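家庭内作業ロボット演習 配布資料
第4回 調理支援アーム「Grutier」の製品評価 ― 冷蔵庫課題を中心に

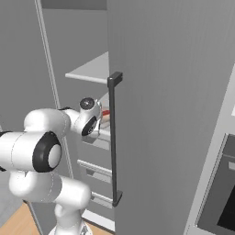
1. 本資料の位置づけ

前回は、据置型アームの可到達範囲と姿勢の冗長性について扱った。今回は同じ考え方を市販製品の評価に適用する。対象は、Urnow社が研究機関および住宅設備事業者向けに提供している調理支援アーム「Grutier」と、これに付属するシミュレーション環境「Brilline」である。受講者は、導入を検討する側の立場から製品資料を読み、仮想環境上の動作を確認し、所定の様式で評価書を作成する。

評価書の目的は購入の可否を決めることに限られない。製品の仕様書に記載された性能が、どのような条件のもとで成立するのかを読み取り、記載のない条件を指摘することも評価の対象となる。

2. 製品構成

Grutierの基本構成は、アーム本体、グリッパ、制御装置および操作用ソフトウェアの4点からなる。Brillineはこれとは別の契約で提供されるが、本演習では教育用ライセンスを使用するため、受講者が個別に手続きを行う必要はない。

アーム本体は床に固定する方式と、移動台座に載せる方式のいずれかを選択できる。本演習では固定方式のみを扱う。移動台座を用いる場合、台座の停止位置の誤差が把持の成否に影響するため、評価項目を別に設けなければならない。この点は次回の資料で取り上げる。

Brillineには住宅の台所を模した環境があらかじめ用意されている。冷蔵庫、収納棚、壁面オーブンなどの設備は部品として登録されており、扉の開閉角度、棚板の高さ、内容物の配置を変更することができる。変更した環境は受講者ごとの領域に保存すること。共有領域の初期設定を上書きしてはならない。

3. 冷蔵庫課題の概要

本課題では、扉が開いた状態の冷蔵庫に対してアームを差し入れ、中段の棚に置かれた小型の物体を把持し、指定位置まで移動させる。扉を開ける動作は評価範囲に含めない。

冷蔵庫を題材とする理由は、棚板、側壁および扉によって進入経路が制限されることにある。卓上での把持と異なり、上方からの接近は上段の棚板に妨げられる。このため、前方から水平に近い姿勢で進入し、手首の向きを保ったまま物体に近づく経路が基本となる。ただし、前腕を水平に保つことだけを条件にすると、肘の位置によってはアームが扉や本体の縁に接触する場合がある。経路の検討に際しては、手先に加えて各関節の外形も確認すること。

また、グリッパと棚板の接触には特に注意を要する。物体が棚板の上に直接置かれている以上、手先を低くすれば把持は安定しやすいが、棚板に押し付ける力が生じるおそれも高くなる。Grutierの仕様書には接触検知機能の記載があるものの、検知の対象となる力の下限値は示されていない。評価書では、この欠落をどのように扱うかを明記すること。

4. 実施手順

(1)Brillineを起動し、環境一覧から「台所・冷蔵庫」を選択する。
(2)扉の開度と棚板の高さを記録する。初期値を使用した場合も記録を省略しない。
(3)対象物を中段に配置し、初期姿勢からの経路を生成する。
(4)干渉確認を有効にして、経路を低速で再生する。
(5)把持を実行し、結果および接触の有無を記録する。
(6)対象物の位置を変更し、(3)から(5)までを繰り返す。

試行は1条件につき40回とする。途中で設定を変更した場合は、それまでの記録を破棄せず、別条件として整理すること。1回の試行が300秒を超えたときは打ち切りとし、打ち切り時の姿勢を画面とともに保存する。打ち切りは失敗に含めるが、集計表では接触による失敗と区別する。

5. 評価項目

進入経路:棚板、側壁、扉およびその取っ手との干渉が回避されているか。取っ手は扉の面から突出しているため、扉を平板とみなした計算では不十分である。

把持:対象物を保持したまま棚から離せるか。物体を倒した後に把持した場合は、成功とせず「要再確認」に分類する。

接触:グリッパが棚板に触れた場合、接触の時点と、その後の制御動作を記述する。接触が生じたこと自体を直ちに不合格とはしない。停止、後退、継続のいずれの動作が選択されたかを重視する。

操作性:経路の修正に要した操作を記録する。評価者の習熟度が結果に影響することから、Brillineの使用経験の有無を評価書の表紙に記入すること。

保守:清掃、部品交換および校正について、製品資料の記載を確認する。シミュレーションでは評価できない項目であるため、実施していない内容を実測結果と混同しないよう注意すること。

6. シミュレーション結果の取扱い

Brilline上での把持の成否は、設定した摩擦係数と物体の質量に依存する。実際の冷蔵庫内では、容器表面の結露、棚板のたわみ、照明条件などが加わるが、教育用ライセンスの環境にはこれらの要素が含まれない。したがって、仮想環境で得られた成功率を実機の性能として報告することは認めない。

比較資料として、Fedoruk社の据置型アームの仕様書を配布する。両製品の可搬質量は測定姿勢が異なるため、数値をそのまま並べて優劣を論じてはならない。比較表を作成する場合は、測定条件の欄を必ず設けること。

7. 提出物および問い合わせ

提出物は評価書と試行記録の2点とする。評価書には、使用した環境設定、試行結果、製品資料との相違、導入に際しての条件を記載する。図を掲載する場合は、実機の写真とシミュレーション画像の別を図題に明示すること。

グループで実施した場合も、導入条件に関する考察は各自で執筆する。試行記録は共用して差し支えないが、記録担当者の氏名を記入すること。

演習内容に関する質問は担当教員のMarichka Derkach、Brillineのライセンスおよび端末に関する質問は演習補助のVasylyna Ostapchukまで、学内の連絡システムを通じて送付すること。端末の不具合を報告する際は、表示されたメッセージの全文と、直前に行った操作を添えること。

資料改訂日:2020年4月17日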